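Chapter 6
Work Surfaces in the Domestic Kitchen

6.1 Scope of the chapter

The preceding chapter dealt with storage. This chapter deals with the horizontal surfaces on which food is prepared, dishes are set down, and small equipment is kept. Three matters are treated: the placement of the counter in relation to the cooking appliance, the choice of surface material, and the clearance that must be kept for doors, windows, and waste containers.

A counter is judged by its usable area and not by its total area. Usable area is what remains after fixed appliances, corners out of reach, and permanently stored items have been subtracted. In the survey by Dufour and Gosselin used throughout this book, 778 kitchens in the towns of Paquette and Rasberg were measured on this basis. The raw measurements are given in Appendix C. Readers should work Exercise 2 before going on to Section 6.3, as the correction for corners is used there without further comment.

6.2 Tiled counters

Ceramic tile remains common in older kitchens. The tile itself resists heat and staining. The weak point is the joint: grout is porous unless sealed, and it takes up oil and colored liquids. A tiled surface is also less even than a continuous slab, so rolling dough and similar work is normally done on a separate board.

Light tile shows soil readily, which is an advantage in cleaning and a drawback in appearance. White tile with narrow joints is the reference surface for the cleaning tests in Section 6.5.
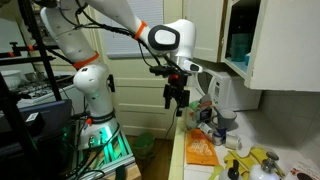 Figure 6.1 White tiled kitchen counter, with a paneled door and green trash bin in the background.

The position of the waste container is often left out of kitchen plans. A bin on the floor occupies standing room and may obstruct a door. The plan should therefore show the bin at full size, together with the swing of every door in the room. Window coverings are entered on the same sheet, and the type of covering is noted.

6.3 Distance from the stovetop

A landing space is a clear stretch of counter on which a hot pan can be set down. It should be reachable from the stovetop without crossing a walkway. Bowls and utensils left on the grates of the stovetop indicate that the landing space is too small or is in use for storage.

Normand Dufour's method for rating landing space, known as the Privik scale, is set out in Table 6.2. Rhonda Gosselin's revision, which adds a term for counter height, follows in Section 6.4.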